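**Rosivlow hand gripper kit – anyone paid for the full package?**

**trackpin_ed** wrote:

I've been looking at the Rosivlow kit for a month and I still can't work out what the money is for. It's the hand-held one you squeeze, with the camera on it, so you can record yourself doing chores and train an arm on the result. They want 2,000 for the full package. The bare kit is much less, but then you don't get the software seat or the "task review" service.

The sales page says 9 household tasks are "ready to learn." Ready how? Has anyone here got an arm to do even one of them with their own recordings?

**mossyoak** wrote:

Bare kit owner here. The hardware is fine. I've put 223 recordings through mine and nothing has cracked or come loose. The linkage has a bit of slop in it compared with the Wuletti, but you stop noticing after a day.

I wouldn't pay for the review service. They send back a PDF.

**Hutchins_bench** wrote:

> They send back a PDF.

They send back a PDF plus a cleaned set with the bad takes thrown out. I had 171 left after they went through mine, and training on those went a lot better than training on the whole pile. If your time is worth anything, that matters. I get tired of people running down a service they never bought.

**trackpin_ed** wrote:

OK, but better at what? Which task?

**Hutchins_bench** wrote:

Cups onto a shelf. Same shelf, same cups, before you ask.

**mossyoak** wrote:

So the easy one. I did cups with the bare kit and the free scripts and it worked well enough for me. Cloth is where I'd want to see proof, and cloth is what they put all over the sales page.

**trackpin_ed** wrote:

That's my problem with it too. A neighbor lent me his kit for the weekend and I went straight to bedding. The grip itself is comfortable and the squeeze is light, I'll give them that.
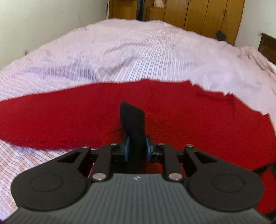

Blankets are a bad match for a two-sided pinch, if you ask me. You can grab an edge all right, but to spread a blanket flat I want to use my whole forearm, and there's no way to record that. The manual gives bed making half a page and tells you to "keep motions smooth." For 2,000 I'd like more than that.

**quiet_lathe** wrote:

Trondlow has the same hole in their manual, for what it's worth. I don't think any of these companies has a good answer for big cloth. Washcloths, sure.

**Hutchins_bench** wrote:

You've had it one weekend. My first fifty takes were garbage as well. Try going corner by corner and keep each recording short, then see if you feel the same way.

**trackpin_ed** wrote:

Fair, and I'll try the corners tonight before it goes back. But that should be on the page where they take your money – I shouldn't need a forum for it. I've written to them asking for one uncut video of an arm making a bed. If they send it I'll post it here.

**mossyoak** wrote:

Ask them about the refund too. Mine said 30 days on the site and 14 on the invoice.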